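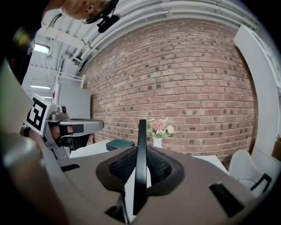

IVTHORPE, September 3, 2021 -- Hòa Mạch did not set out to design for brands. She trained as a sign painter, and for several years most of her income came from shop windows and restaurant menus.

"I liked that people had to read it from across the street," she says. "If they couldn't, I did it over."

Her studio, Đàm, now handles packaging and campaign lettering. The latest job is a poster series for the Dirnberg music festival, printed in two colors on uncoated stock. The first run was 225 copies. Mạch drew 87 versions of the main headline before the client saw one.

"They asked for options and I sent a single sheet," she says. "We had one long phone call about it, and then they agreed."

The typeface that came out of the project is called Zondon. It has capitals only, with no numerals yet -- the festival dates were drawn by hand. She plans to add lowercase letters over the winter and sell licenses to small publishers at $80 each.

She is less interested in talking about style. Asked who has influenced her, she mentions bus timetables and a seed catalog her mother kept. Asked about trends, she shrugs.

"Clients bring me pictures of other people's work all the time. I look at them. Then I ask what the thing is supposed to say, and how far away the reader is standing."

The posters go up in Dirnberg later this month. Mạch will hang the first ones herself, with paste and a brush she has owned since her sign-painting days.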